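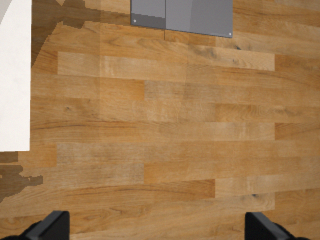 Search this site Enter keywords Go

Winter safety check, Givholm guest house
Completed January 2018 by Viorica Vukadinović

Hello all, and thank you for bearing with me. I know the old form had a row of boxes and not much else, but I do find that a tick on its own tells the next person very little, so I've written a comment under nearly everything. Please add your own underneath if you see something I've missed. The last full check was in December, and where I say "as before" I mean as it was then.

1. SMOKE ALARMS
Ground floor hall -- OK
Kitchen (heat alarm) -- OK
First landing -- OK, new battery fitted
Top landing -- ATTENTION

Comment: I pressed every button and held it down until my ears rang, and apologies to the couple in room 4, who were very sweet about it. The top landing alarm did sound, but it was a feeble sort of chirp and I wouldn't trust it to wake my mother. The date on the back is so faded that I couldn't make it out even with my reading glasses. I'd like a new one up there before the half-term guests come.

2. WOOD STOVE AND CHIMNEY
Sweeping certificate in folder -- OK
Door rope seal -- ATTENTION
Glass -- OK
Carbon monoxide alarm, sitting room -- OK
Logs stored away from stove -- OK, with a reminder

Comment: The rope has gone flat along the hinge side. You can try it for yourselves by shutting a strip of paper in the door (with the stove stone cold, please!) and giving it a tug. It slid out as easily as anything. The old rope came from Kadrić and I'd be glad to use them again, as they cut it to length and put the glue in with it. The reminder about the logs is the usual one: 300 mm clear on both sides, and that includes the pretty basket which everybody keeps edging nearer to the warmth.

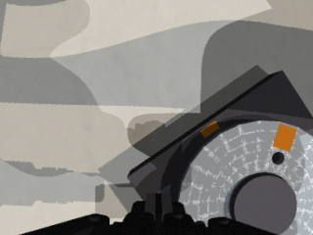 Tanveer Bhutto asked whether the ash bucket ought to have a line of its own this year, having found it on the back step with the lid off and the ash still warm a good while after breakfast. I think it should, and I've put it in just below.

2a. ASH BUCKET (new)
Metal, with lid -- OK
Lid on when checked -- NO
Kept outside, off the decking -- OK now

Comment: It lives on the paving slab by the water butt from now on. Ash holds its heat far longer than you'd think, and a windy night is all it takes to send embers skipping across the yard.

3. STAIRS AND HANDRAILS
Main stairs, rail -- OK
Main stairs, carpet rods -- OK
Back stairs, rail -- FAILED, mended same day
Back stairs, light -- OK

Comment: The lower bracket on the back stairs had worked loose and the rail moved when I leaned on it, and I'm no great weight. Unai Garrido very kindly came over with longer screws and a bag of plugs, and it's as firm as a rock now. I've gone up and down it 11 times with a laundry bag on my hip to be sure. Could whoever does the next check give that bracket a good hard pull?

4. FIRE EXITS AND BLANKET
Front door opens without key from inside -- OK
Garden door -- OK, a bit stiff
Exit notices in bedrooms -- one missing, room 2
Fire blanket -- OK

Comment: The garden door swells every winter and I've rubbed a candle stub along the bottom, which helps for a while. Doina Matić has promised to print another notice for room 2, in larger letters than before, and I've asked her to put the meeting point (the gate, not the car park) right at the top.
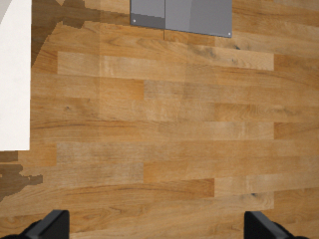

While I was going round I also moved the spare torches. They used to be in the cupboard under the stairs, which is a fine place until the lights go out and you need a torch to find it. They're on the hall shelf now, next to the visitors' book, with fresh batteries in.

5. HOT WATER
Kitchen tap -- OK
Shower, room 1 -- OK
Shower, room 3 -- ATTENTION

Comment: Room 3 still runs hotter than I'd like for little ones. Dalex have the part on order at 34 pounds, fitting not included. Until it's done there's a card by the tap, and I've been telling families in person as well.

TO DO
Top landing alarm -- Viorica
Stove rope -- Viorica to ring Kadrić
Notice for room 2 -- Doina
Shower, room 3 -- waiting on Dalex

Comment added by Doina Matić: Notice is up. The garden door stuck again this morning, so I think it wants planing once the weather dries.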